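About Us

Hi, and thanks for clicking on the page that hardly anybody clicks on! I started Dredero because I wanted a straight answer to a question I kept asking at my own kitchen table, which was whether a machine could do any of my chores yet. I don't mean the round vacuum that gets stuck under the couch. I mean laundry, dishes, wiping the counter, picking stuff up off the floor before company comes. And since I spent my working life before this on the floor of a parts warehouse, I wanted to know the same thing about sorting bins and packing boxes.

The short answer is "a little, on a good day, with somebody standing next to it." The long answer is this company.

We're small. We rent two rooms in Rivera over a shop that sells flooring (great neighbors, lots of free samples), and we spend our days trying chores with robot arms and writing down how it went. People pay us for that. Appliance makers want to know if a task is worth chasing, small factories want to know if they should buy an arm now or wait, and once in a while a hotel laundry calls up and asks if we can make their towel problem go away. We can't, so far. We told them so and they hired us anyway to keep checking every February, and I'm proud of that job.

What we do all day

Most of it is picking things up and putting them down. I wish it sounded fancier. A client gives us a chore, we break it into the smallest pieces we can stand, and then we try each piece over and over with the object moved a bit every time. Our rule is 70 tries before anyone is allowed to have an opinion. If a gripper does great on try three and drops everything from try 20 on, that goes in the report too.

Hard things are pretty good now. Give an arm a box, a mug, a block, a can of paint, and as long as it sits where the arm expects it, you'll be happy. Screws and brackets in a tray, fine. Anything with a flat side and a known weight, fine. I'd put that kind of work in a shop tomorrow, and I have! Our Bosero cell (that's our name for the bench setup we lend out) has been moving brackets from one tray to another at a machine shop across town, and the guy who used to do it now does something he likes better.

Soft things are where it all goes sideways. Cloth doesn't have a shape. You and I pick a sock up off a table without looking and we have no idea how much we're doing, pinching just enough, feeling the fold slide, letting go of one layer and keeping the other. A gripper has to be told where to push and how hard, and if it pinches a quarter inch too high it gets a mouthful of air.

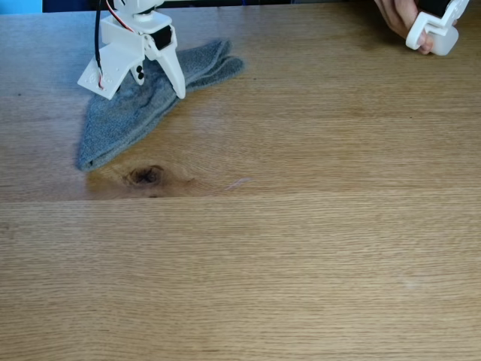

So we spend a silly amount of time on fabric. We've gone through flat jaws, pointy fingers, rubber tips, bare plastic, you name it. My own favorite is a mismatched pair, one wide side and one narrow side, because the narrow one can get into a fold while the wide one gives it something to squeeze against. Ask me again next year and I may have switched. A lot of our practice runs are steered by a person, too, with a hand control, so the arm gets to borrow somebody's good sense for a while. I think that's the right way to go about it and I also think it's why you should be a bit suspicious of laundry videos. Whenever you watch one, ask who's driving.

How we keep score

Every chore gets a grade from 0 to 10. Zero means don't bother, and 10 means I'd leave it running and go out for lunch. As of today we've got 787 graded tasks in the Budach list, which is our big running file of chores (named after the street I grew up on, there's no deeper meaning). Stacking boxes of one size does well. Loading a dishwasher is in the middle and creeping up. Pairing socks is near the bottom, folding a fitted sheet is at the very bottom, and I'm with the robot on that one.

We don't take money from the companies that make the arms, and we don't sell arms. If you ask us whether to automate something and the answer is "buy a better cart," you'll get a one-page letter about carts and a small bill.

Come see us

If you have a chore that's driving you nuts, at home or in a shop, write and tell me what it is, how often it gets done and what happens when it's done wrong. That last part helps more than you'd think. We have open bench on Thursday afternoons and you can bring your own objects. Please bring more than one of whatever it is. We do crush things.

Last updated April 16, 2018

Recent posts
Why towels are harder than boxes
The Bosero cell, one winter later
Dishwashers: forks first or plates first?
Should your shop buy an arm or wait?
What we changed in the Budach list
Open bench: what to bring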